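Home-built robot learns its way round in Tiltow

Members of the Usis shared workshop in Tiltow are building a floor robot they call Kleinschmidt. Before it drives anywhere real, it practises in a simulated home with a wooden floor, a dresser and a lounge chair.

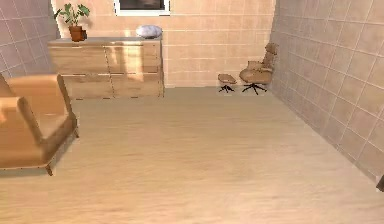

Next: tiled corners

The group has made 234 test runs so far. Plain tiled walls are still difficult for the navigation program. 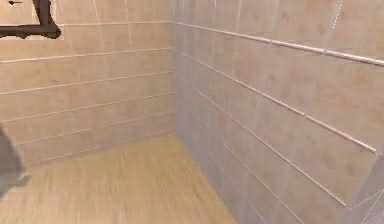
The workshop is open on Saturday for anyone who wants to try the controls.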